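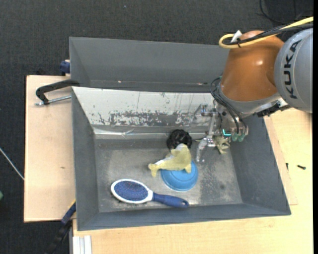
Orange, gray and a loop of yellow over pale wood.

February, late, nearly 11 at night

I cast on the blanket! After all that dithering over the fall and winter I finally have stitches on a needle, and I can't go to bed without writing it down.

The orange is what did it. I had been going back and forth between a safe oatmeal color and a dusty blue, both very nice, both the kind of thing I already own in sweater form, and I've had orange on the brain all month. A proper glossy orange next to gray, with a bit of yellow running across it. So this morning I drove over to Trovwood, to Dahlgren, and went straight past the blues before I could lose my nerve.

I love that shop. They've moved the sock yarn to the back wall and put the big cones by the window where you can see the colors in daylight, and it makes such a difference. Under the lamps the Susix wool in "marmalade" looks almost brown. By the window it's like the inside of a pumpkin. I bought the marmalade, then a mid gray and a darker one, nearly charcoal, and one skein of yellow that I told myself was only for the edging (it will not be only for the edging). There's 1,000 yards of the gray on the cone, so I should have enough for the whole background with some left for swatching.

The pattern is Wurow, the one with the slanted blocks. I printed it back in the fall and it has been living under the fruit bowl, so page two has a ring on it from a mug and I had to squint at the decrease row. Each block is worked on the bias and you pick up stitches along the side of the last one, so no sewing up at the end. No sewing up! I still have the granny squares from two summers ago in a bag in the closet, all finished, all waiting to be joined, and I'm never doing that to myself again.

Swatched before supper like a good girl. First one on the size the pattern says and it came out stiff as a doormat. Went up one size and it was lovely right away, drapey but still with a bit of body. Washed it, rolled it in the green towel, pinned it out on the ironing board. I left a strand of marmalade in a bowl of warm water with some white cotton and the cotton stayed white, thank goodness, I was worried about that with so much pale gray in the second row.

Then soup (the leek one, needed more salt), then I sat down and cast on. Block one took me most of the evening because I misread the slant and had to rip back 15 rows. I was knitting two together on the right side when it should have been slip, slip, knit, so the block was leaning the wrong way and I kept thinking it looked a little odd and carrying on anyway. Why do I do that? I always see it and I always carry on. But the second go was much quicker and by the end I had stopped looking at the chart.

Oh, and it looks so good. I held it up against the arm of the couch and then carried it into the kitchen to see it under the other light. The orange is stronger than I expected in the wool, and the charcoal calms it down a lot. I think I'll put the yellow in as a single ridge between the blocks, just two rows, so it reads like a cord laid along the seam. I tried it with a scrap and it was so cheerful that I laughed out loud in an empty kitchen.

Things to remember:
Write the needle size on the pattern NOW, not later.
Slip the first stitch of every row, purlwise.
Ask Dahlgren to hold one more marmalade from the same dye lot. There were only a few left in the basket.
Find the other stitch marker, probably in the couch.

The pattern wants 12 blocks across for the large size. I might make it narrower and longer, more of a couch blanket, so my feet stay covered when I stretch out. I'll decide when I get to the end of the first strip.

My left thumb is sore and I've got orange fluff all down my robe. I'm going to do one more row, just to get onto the gray, and then I really am turning the lamp off.

Later: it was six rows.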